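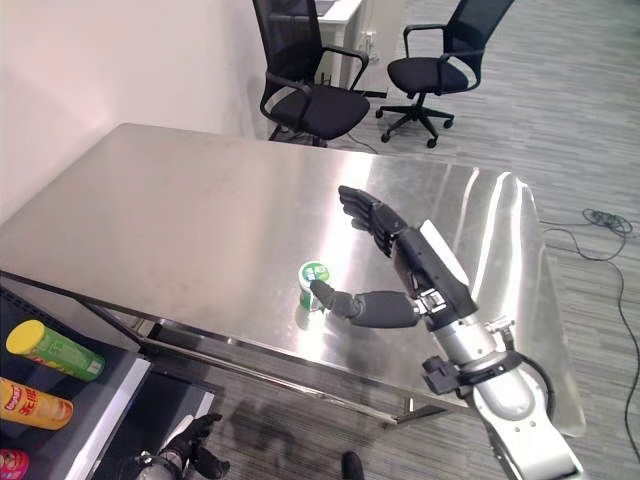

Grigore Matei
Thursday, April 30, 2020

Right, I promised a proper update on the hand and I have been putting it off, so put the kettle on, this one goes on a bit.

For anyone new: I'm building the arms and hands for Toma in the shared workshop at Cirkness. Toma is the robot. The name came from my niece and it stuck before any of us had a chance to suggest something more dignified.

This week has been all about the thumb. The fingers I was happy with by the end of winter, they curl and uncurl when told and they mostly agree with each other about when. The thumb has its own ideas.

My trouble is with the sideways stretch. I want the thumb to swing out level, away from the palm, with the four fingers staying up out of the way, and meet a cup on its side with just the tip. Simple enough to say! It means the joint at the base doing most of the work while the two further along hold still.

I do all of this with a light little cup with a lid on. I did start with a proper mug, back in the early days, and I was fond of that mug.

The steel table is a mixed blessing, by the way. It's lovely and flat and it wipes clean, but things slide on it if you so much as breathe near them. A thumb that comes in a touch too fast sends the cup skating off towards the office chairs. I've come round to thinking that's useful – a grippy mat would hide half my mistakes.

Somebody asked about the shine. Yes, the ceiling lights bounce off the top and yes, it confuses the vision side of things. Toma sees a cup and then the faint ghost of a cup underneath it. I've been meaning to try a matt cloth and keep forgetting to bring one from home.

Numbers for those who like them: 167 tries at the sideways touch so far, all written down in the blue notebook. I count a good one as tip on the side of the cup and the cup still standing where I put it. The last 18 were all good ones, and I did a small dance.

What changed was the cable, of all things. The black one that loops round by the forearm was a bit short, and every time the wrist turned it tugged, and the tug came out at the thumb. I spent two evenings in the software looking for it. Gave the cable a more generous loop and the wobble went.

So please, if you are building anything with a wrist in it, leave more slack than looks tidy. It will look daft and catch on your sleeve and you'll be glad of it.

The bracket on the side of the forearm is staying for now. It came from Domden and was meant for something else entirely, I think a tripod, but it clamps on hard and hasn't shifted once. The neat version can wait till I've stopped moving things.

The other hand hasn't had a turn at the table yet. It's wired up but it gets none of my attention, poor thing. Same parts, same fingers, and I fully expect its thumb to misbehave in a completely different way.

To the kind person from Brosamville who offered the fingertip pads: yes please, and thank you! The bare tip is fine for touching but I'd like something softer before I try closing round the cup.

That's the job for May, a full grip and a lift. Only a little lift to begin with, just enough to slide a sheet of paper under.

I'll put the joint settings up at the weekend once I've copied them out of the notebook in handwriting somebody else can read. Shout if you want the wrist ones too.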